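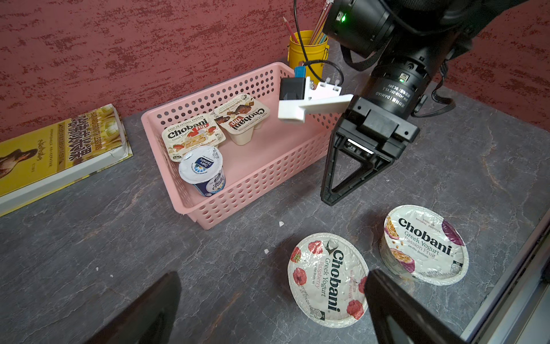 Figure 1. Regroupement de yaourts dans un panier perforé, sur le plan de travail.

Chapitre 4
Le rangement des produits laitiers frais

Objectifs du chapitre
Savoir regrouper les produits frais par famille et par format.
Savoir choisir un contenant adapté à l'étagère du réfrigérateur.
Connaître les règles de rotation des denrées.

Les yaourts sont vendus sous des formes variées : pots ronds, pots hauts, coupelles à deux compartiments. Posés directement sur une clayette, ils se dispersent et les plus anciens passent au fond. L'emploi d'un panier permet de les sortir ensemble, de lire les opercules et de contrôler les dates. La cuisine pédagogique Bandari, dont l'organisation sert de référence à ce manuel, attribue un panier à chaque famille de produits.

Le panier ajouré est à privilégier, car l'air froid y circule par les parois. Les pots de grand diamètre, tels que les yaourts Chobani aux fruits, occupent une surface importante ; il convient donc d'en prévoir la place avant d'y ranger les petits formats. Les parfums peuvent être mélangés, à condition que chaque opercule reste lisible. 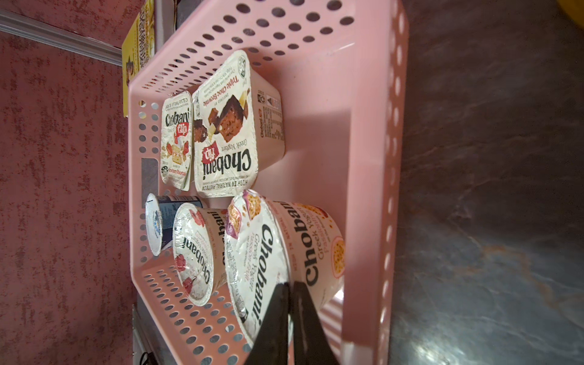
4.1 Choisir le contenant

On mesurera d'abord la profondeur utile de la clayette, puis la hauteur disponible sous la clayette supérieure. Une marge de 20 mm est laissée au-dessus des pots les plus hauts. Le panier retenu doit être lavable et dépourvu d'arêtes vives.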